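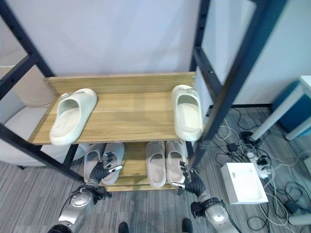 Wotstead, Thursday, December 29, 2022 — Polteck, the maker of small furniture for halls and entryways, will start selling its Trarov shoe rack to households next month. Until now the rack has been sold only to guesthouses and offices. It has two shelves, the upper one of wooden boards, set between dark navy metal posts, and it is meant to stand flat against a wall. Slides sit on it with room behind the heel, and the lower shelf takes two pairs in pale pink with space left over between them. The boards are light in color and the grain is left showing.

The company began work on the household version in September, after guests at several of its customers' properties asked where they could buy one. Polteck had no way to sell single racks at the time. Orders went out on pallets, already assembled, and the smallest order was 64 pieces.

"We were turning people away every week," said Kári Hjaltadóttir, head of sales at Polteck. "They wanted one rack for the front door and we could only offer them a truckload. The rack itself did not need much changing. The box and the instructions did."

The household rack ships flat in one carton and goes together with the hex key supplied. Polteck tried out the instructions with 54 households in and near Wotstead before settling on the final version. Two steps were moved and one drawing was made larger. The posts now come with the feet already fitted.

Oluf Vestergaard, who designed the rack, said the spacing between the shelves stayed the same as on the trade model. "Most of what people keep by the door is low. Slides, sneakers, house shoes. Tall boots can go on top. We looked at a third shelf and dropped it, as the rack got too high to sit under a coat hook."

The first production run is 700 racks. Voicu, the home goods chain, will carry the rack in nine stores, and the rest will be sold through Polteck's own order desk. Voicu will set up floor displays with shoes on the shelves so that shoppers can judge the size for themselves.

"A rack with nothing on it tells you very little," said Hậu Kiều, a buyer at Voicu. "We asked for finished samples early so the store teams could try different shoes on them."

Spare boards, feet and bolts will be sold separately. Boards from the household rack also fit the trade model — customers who already own the older rack can order replacements in the same way.

The boards should be wiped with a damp cloth and dried. Polteck advises against leaving wet shoes on the upper shelf overnight.

Press contact: Adelmo Gatti, Polteck press desk, Wotstead. Product samples are available to editors on request.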